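Speaker notes, estuary evening, June 12, 2021
(Kireo slides are on the laptop, clicker is in the side pocket)

Slide 1. Say hello, thank Isla Pringle for having me back. Mention the parking. Then straight in, don't waffle like last time!

So I want to talk tonight about mangroves and mud, and mostly about mud. I've been walking the Kiltska inlet for 18 years now and for most of that time I looked up at the trees like everyone else does. The trees are lovely. But if you want to know how an estuary is going you look at what's holding the bank together, and at Kiltska that's the saltmarsh in front of the mangroves, the low scrubby stuff we all squelch over on the way to somewhere nicer.

Slide 2, the map. Point out the boat ramp, the old Baxter drain, and the bend below it. Wait for people to find themselves on it (they always do, give them a minute).

The bend is the bit that worries me. We put marker stakes in along the bank and measure back from each one to the edge, same stakes every visit. On the worst stretch we've lost 17 centimetres since November. Upstream, where the samphire is thick, there's hardly any change at all. Same tide, same boats going past, pretty much the same mud — and a very different result.

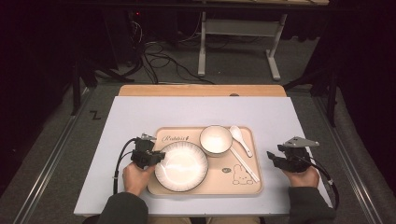 Black grippers, a white plate and a beige tray.

Slide 3. Now the drain. I'm going to be careful here! The Baxter drain brings stormwater down off the new streets, and it comes through fast and fresh after a big rain. Saltmarsh can cope with a bit of fresh water. What it doesn't love is sitting in it, and then getting a layer of silt and rubbish dumped on top. The plants thin out, the roots let go, and after that every boat wash takes a little nibble off the edge.

Is it all the drain? I don't reckon so. Boats matter, and so do the four-wheel drives that still get in past the second gate. I haven't got the numbers to split the blame up neatly and I'd rather tell you that than make up a pie chart. (Pause. Sip of water.)

Slide 4, what we've tried. Coir logs, roughly 8 metres of them, pegged in along the toe of the bank. Woneo brand, if anyone asks, and someone will ask. They've caught a good bit of silt behind them and there's glasswort seedlings coming up in it, which made me ridiculously happy. Two of the pegs lifted in the king tide and had to be redone with longer ones. Tell the gumboot story only if we're running early.

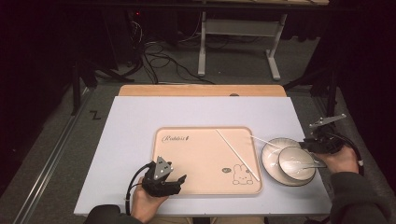

Isla wrote back when I sent her the draft of this bit: "You're underselling the crabs. If the burrows come back behind the logs, the water gets down into the mud properly and the plants follow. Count burrows as well as seedlings or you'll miss half of it."

She's right, so I've added burrows to the recording sheet. Read her note out, she won't mind.

Slide 5. What I'd like from you lot. Keep off the marsh at low tide and stick to the sandy track. Slow down past the bend if you've got a boat, please, even when you're late for lunch. And if you've got old photos of the inlet with the bank in them, I'd love a copy, blurry ones included. Put the email address up and leave it up.

Questions. If the dredging comes up, say the report isn't out yet and move on. Seed trays are on the back table for anyone who wants to take glasswort home, and I need the trays back.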